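What's a Fan Club, Anyway?
Kids' Corner, 26/09/2023

Ever liked a singer so much you knew every word? Even the mumbly bits? Then you're a fan. Easy.

"Fan" is most likely short for "fanatic." Big word for somebody who is super, super keen on something. Sports people used it first, then music and movie people grabbed it too.

So what's a fan club? A bunch of fans who join up. That's really it. Some meet in a living room. Some are online only. Some send out a newsletter, on paper, in the actual mail. (Ask a grandparent.)

Let's take a real one. There's a band called Plunari, from Stovdale. Four people, lots of drums. Their fan club was started by Aurelia Bratu when she was in fifth grade. Her first newsletter went to 50 people. She folded every one at the kitchen table and got a papercut. Now the club has 324 members, and a grown-up, Genowefa Brzozowska, helps with the mail and the boring stuff. Stamps mostly.

What do they do all day? Well, not all day. They have school.

- swap posters and stickers
- learn the dance from the second video (hard!!)
- make signs for concerts
- write letters to the band

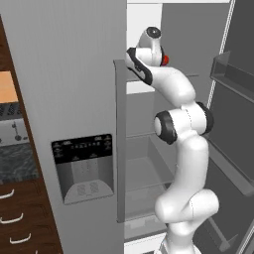
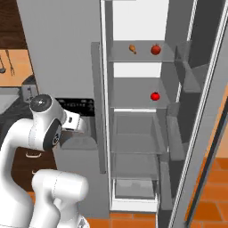 Do bands read the letters? Sometimes. Plunari got 200 letters last December, and the drummer answered a whole stack of them on the tour bus. Bigger stars get way too many. They have helpers who open the mail and pick some out. So if you don't hear back it doesnt mean your letter was bad. Might just be at the bottom of the bag.

Writing one? Keep it short. Say which song you like and why. A drawing is good. Don't put your home adress in it unless a parent says ok, and don't post it online either. Same goes for your phone number and your school.

Do you have to pay? Depends. Some clubs are free, some charge for a card or a badge. Always ask first, before you click anything.

One more thing. You can be a fan and still not like every song. Aurelia can't stand the slow one on the Vekuvside album. She skips it. She's still in the club, she runs it!

And no being mean to fans of other bands. Happens a lot, it's silly. Your cousin likes somebody else, fine. Trade headphones for one song each and see.

Words to know
Fan: a person who really likes a singer, team, show, whatever.
Newsletter: a small paper or email with news for a group.
Tour: when a band plays in lots of towns, one after another.
Autograph: a famous person's name, written by them.

Next time: how does a song get on the radio?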